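Opening-up safety checklist for the Uvley cottage, with my comments

I rent out a two-bedroom cottage at the end of the Planmont road from May through September, and every spring I do the same walk-through before the first guests come. The agency (Jallamstead) has a form of its own, one page, all tick boxes, and I fill that in too. This is my longer version. A few other owners asked for a copy, so I typed up the comments as well, including the ones where I come out looking a bit dim.

How I mark it: OK means leave it alone. FIX means it gets done before anyone sleeps there. WATCH means it will do for now but I look again at midsummer.

OUTSIDE AND WAY IN

1. Front steps and handrail. FIX
Grab the rail and lean on it like you mean it. The bottom post had gone soft over the winter and moved a good bit more than I liked. I'd painted it last fall and the paint looked terrific, so go by the wobble and forget the paint. New post is cut and sitting in the shed.

2. Path lights. OK
Came on at dusk, all of them. One is leaning like it's had a long day. I straightened it and it leaned right back.

3. Gutters and downspouts. OK
Cleaned. Found a tennis ball. There is no tennis court anywhere near Uvley.

4. Deck boards and screws. WATCH
Walk it barefoot if you're brave, or in thin socks if you're me. Three screw heads were standing up near the grill end and I drove them back down. The long board by the back door has a split starting at the knot. It's still stiff underfoot, so it stays for this season.

5. Grill hose and fittings. OK
Soapy water on every joint with the gas on, look for bubbles. I do this one before lunch and before anyone has had a chance to want burgers. The hose is the new one and it's still nice and bendy.

6. House number. FIX
You can't read it from the road anymore. The lilac has eaten it! An ambulance would go straight past. Cut back the lilac, and put up a second number on the mailbox post while I'm there.

ALARMS AND HEAT

7. Smoke alarms. OK
Press the button, hold it, let it scream. There's one in each bedroom, one in the hall and one at the bottom of the loft ladder. I also flip each one over and read the date on the back, which I didn't do for years because I didn't know there was one. The hall alarm ages out next spring and I've written that on the calendar inside the pantry door.

8. Carbon monoxide alarm. OK
Same drill. It had been unplugged so somebody could charge a phone, so now there's a note taped beside it and a spare outlet strip right where people want to plug in.

9. Woodstove and chimney. OK
Swept in April, and the sweep's slip is in the blue folder. I check the door rope by shutting a strip of paper in the door and tugging. If it slides out easily the rope is tired. It held all the way around this time, though the top corner is getting close.

10. Fire extinguisher. FIX
The needle's in the green, but the bracket has pulled out of the wall, and the thing was standing on the floor behind the broom. A guest isn't going to find it there with smoke in their eyes. It goes back up by the back door, with real anchors. I also turn it upside down and give it a few thumps, an old habit from my dad, and I can't tell you if it does any good.

11. Space heater. OK, sort of
The Biwott heater is staying for one more year. Cord fine, plug fine, and it clicks off when I tip it. It goes straight in the wall outlet and never in a strip, and I've put a tag on the cord that says so in capital letters.

12. Generator. WATCH
It's rated for 3,000 watts and lives in the shed, locked, for my use only. Started on the fourth pull. I measured from the spot where I run it to the nearest window, and I wasn't happy, so this year it moves to the far side of the woodpile and I'm buying a longer cord, the heavy outdoor kind.

KITCHEN

This is the part I spend the longest on. Most of what goes wrong in a rental goes wrong in the kitchen, and most of it is small. Cut fingers, a hot handle, a dish that should have been thrown out two summers ago.

13. Stove knobs and burners. OK
All four light on the first or second click. The front left knob used to turn if you brushed it with a hip, and the new one you have to push in first. Love it.

14. Fridge temperature. OK
Thermometer in a glass of water on the middle shelf, left overnight. Don't bother reading it with the door open and your face in there (guilty).

15. Knives. FIX
Knives loose in a drawer are a terrible idea, and I've had them loose in a drawer for as long as I've had the place. Magnetic strip is bought. It goes up high on the side of the cabinet, where a small kid can't reach it from the step stool. I checked with the step stool.

16. Dishes, glass and china. FIX
Run a thumb around every rim, slowly. I pulled out two chipped tumblers and a mug with a hairline crack down from the handle. A cracked mug can hold up for ages and then let go with a full load of hot coffee in it, so out it went, even though it was my favorite.

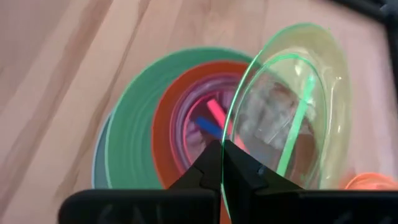
Then the shelves themselves. Heavy things go low, and nothing gets stacked so high that you have to hug it to get it down. I give the shelf pins a wiggle too. One in the corner cabinet was a nail. I have no memory of putting a nail there, but it looks like my work.

17. Plastic dishes. WATCH
The plastic stuff is what goes out on the deck with the kids, and it gets less respect than the china, so it gets missed. Knife scoring is the main thing I'm looking for, then any edge that has gone rough, then warping from the bottom rack of the dishwasher.

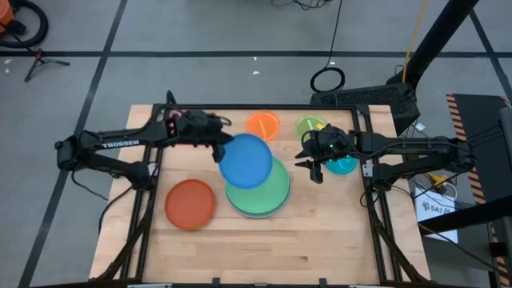 Checking plastic takes a flat surface and decent light, and I'd much rather do it in the morning than at the end of the day when everything looks fine to me. Don't do it with the plates in a pile. Spread them out the way these are, different colors all over the table, and you can get your eyes on each one. Even then look under the big ones! The large green plate has a thin pale rim poking out from beneath it, and that's just how I skipped one last year. Lift each plate, tip it to the window, and turn it over. The bottoms get scratched worse than the tops and that's where old food likes to hang on.

Bowls and cups get the same treatment, plus a sniff. If a bowl smells of onions after a wash, it has deep scratches somewhere and it can go hold nails in the shed. See-through ones are easier in a way, because you can hold them to the light and any crack shows up as a bright line. 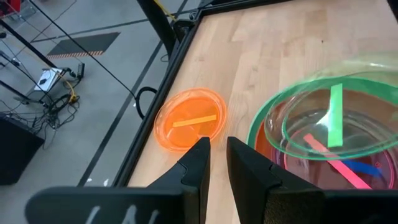 Small orange bowl, with the big green one next to it.

I keep the little bowls off the list of things that go in the microwave, whatever the bottom says. One of mine came out with a blister in it and I've gone off the idea for good. There's one glass dish in there for reheating and a sticker on the microwave door that points to it.

18. Cutting boards. OK
Sanded the wooden one and oiled it. The plastic one had grooves like a plowed field and has been replaced.

19. Putting it all away. OK
Biggest on the bottom, smallest on top, and stop before it starts to lean. Everything has to be dry before it's stacked, so I leave the lot out on towels while I do the bathroom. Make sure nothing small is still sitting in the top plate, too. I've shut crumbs in a cupboard in May and met the mice in June.
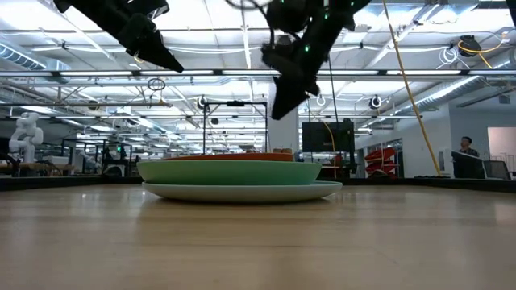

BATHROOM AND WATER

20. Hot water temperature. FIX
Run the tap until it's as hot as it goes and put the thermometer in. Too hot. Somebody had turned the dial up, probably me, probably while looking for the reset button. Turned down, and I'll check it again tomorrow before I tick the box.

21. Grab bar by the tub. OK
Full weight on it, both hands. It's into a stud and going nowhere.

22. Outlet by the sink. OK
Press test, the lamp goes off, press reset, the lamp comes back. I use the bedside lamp for this and then always forget to take it back to the bedroom.

23. Water sample. OK
Bottle dropped off, result came back clean, paper's in the blue folder.

BEDROOMS AND LOFT

24. Windows open all the way. FIX
They're a way out as well as a way to get a breeze. The back bedroom window sticks at the halfway point. I rubbed candle wax in the track and got another few inches, but a scared kid needs to be able to do it, so the sash is coming out for a proper planing.

25. Loft ladder. WATCH
Rated for 300 pounds and it feels like it. The rubber feet are wearing thin on one side. I've ordered a pair. The loft is for sleeping bags and ages 7 and up, and the agency has finally put that on the listing.

26. Bunk rails. OK
Tightened every bolt. The hex key now hangs on a string behind the headboard, because I was sick of driving home for it.

27. Cords and blinds. OK
No dangling loops. Went cordless in both bedrooms and I don't miss the old ones one bit.

LAST THINGS BEFORE I LOCK UP

28. First aid box. FIX
Out of the medium bandages again. Always the medium ones! Tweezers are there, burn gel is in date, and the tick card has faded so badly it's basically a blank card. Print another.

29. Emergency sheet on the fridge. OK
Address at the top in big letters, then the nearest hospital, then my number. I reread the directions as if I'd never been to Planmont, and changed "left at the old feed store", given that it's been a yoga place for a while now.

30. Keys. WATCH
Two sets in the lockbox, one spare with the agency. New code is set. The lockbox door is stiff when it's cold, so it gets a squirt of graphite and another try at midsummer.

Still open as of tonight: the step post, the house number, the extinguisher bracket, the knife strip, two new tumblers, the hot water recheck, the window and the bandages. I'm starting with the step post at eight tomorrow morning if the rain holds off.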